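Workshop > Bench Tips > Arms and Grippers

Comparing two grippers on one arm: bench notes

27th April – by the Fesden bench desk
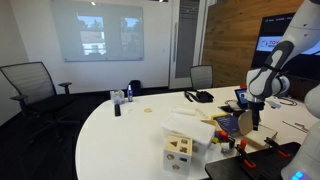 Change one thing per run. If you swap the gripper, leave the arm speed, the controller and the object layout alone. We ran the Ernum parallel gripper and the MacBrayne soft-finger unit through the same pick list, 200 picks each, on the same controller.

Setup tips:

Clamp down anything that must not creep. A tray that shifts a little every few picks will look like a calibration fault.

Use mixed objects. Toy blocks are good for repeatability, a book shows up weak grip force, and open box flaps catch wide fingers.

Reset the tool offset after every swap. The Ernum is shorter, and the old offset put it well above the blocks.

Route cables behind the last joint and leave slack for a full wrist turn.

Log misses by type: no contact, slip, early release. A single success rate hides too much.

The Ernum was better on blocks. The MacBrayne held the book more securely but was slow to release – raise the open delay before you blame the fingers. Camera exposure stayed fixed for both. Auto exposure gave us 2 days of useless logs in July.

Comments

clamp_863: Does the offset reset survive a power cycle on the Clamano controller? Mine loses it.

benchrat: Save it to the tool profile, then restart. Mine has held so far.

ohm2449: Would like to see the slip counts for each gripper.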